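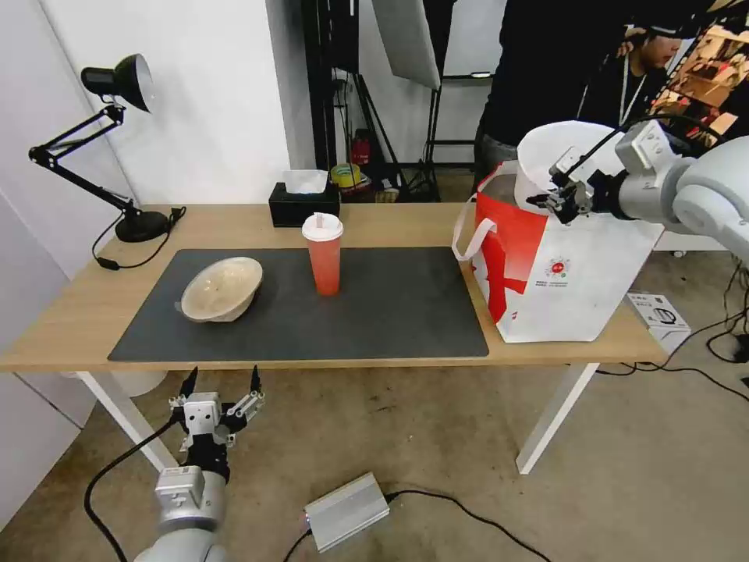
Progress report, cell 2, Hutow site
To: Jacinto Maldonado, Kestanbridge
From: Maarten Koster

Short one this time, long form comes with the invoice.

Setup. Both arms on, both calibrated. Right arm keeps the parallel gripper, left keeps the fingered hand. You asked if we could go to matching hands. Not before the Trunau order clears, so no. Desk mat stays, the tabletop gave too much glare for the head camera. Lamp and reflector panel positions are now marked, please nobody shift them.

Packing task (bowl, lidded cup, bucket-type container, shopping bag) is the one we run after any repair. Right gripper on the rim of the container is the hardest bit. 1,497 cycles logged since the last service, 9 drops, 7 of them at the rim.

Cables. Still the weak point. Left arm cable was rubbing at the wrist, re-routed with more slack so it loops over the arm. Right one runs down along the side of the gripper. Floor cables need a proper cover, quote from Jaramillo is in.

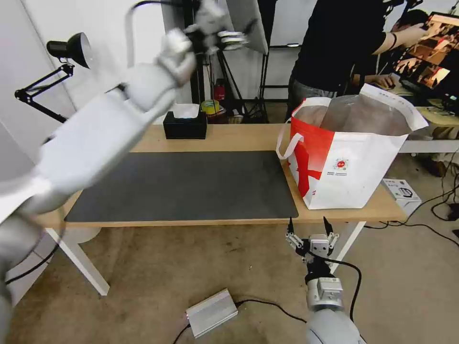 HUTOW, 1/2/26

Mat clear, left hand up and open, bag back on the right side of the table. Fingers spread is the pose we use for checking the joints, any stiff one shows up fast. Thumb had a bit of play last month, tightened it, will look agian at the next service.

Power supply still on the floor by the table. I want it on a bracket. Part is ordered, not here.

Spend to date 3,010, all parts, no labor in that. Bracket and floor cover not included.

Needed from you: ok on the Jaramillo quote, and a yes or no on spare fingertips for the right gripper. Pads wear faster then we planned. If both come through the cell is down one day in February for the work, otherwise we keep running as is.

Maarten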